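Murner, season 2: slower, but better than I feared

I finished the second season of Murner on Saturday, and I am still a little confused about what I feel. The first season was for me a small treasure, so I was afraid. Many series come back only for the reason that people watched them.

The story continues in Dravdale, the harbor town with the closed ferry line. Inspector Clekero is now without a job and lives above the bakery of his sister. The first 2 episodes are difficult. Almost nothing happens, there is much rain, and the music tells you when you must be sad. I confess that I looked at my phone.

Then comes episode 4, and the series wakes up. Agathe Lecomte has a long talk in a parked car with Geert Aerts, 80 years old and playing the retired judge Van Hecke. They speak of a dog, and you understand they speak of the missing brother. No music, no flashback. It is the best writing I have heard this year on television.

What I like less is the son. He enters rooms, is angry, and leaves again – I could not tell you what he wants. The English subtitles have also some strange moments, and one joke at the dinner is lost completely. 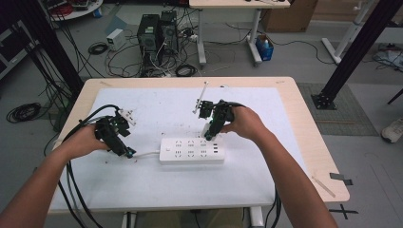
The ending will divide people. My wife found it lazy. I think it is fair to the judge, who never gave a straight answer to anybody, but I would have liked one more scene at the ferry house, the one they promise us in the opening titles. If you did not see the first season, start there. The names alone will be a problem otherwise.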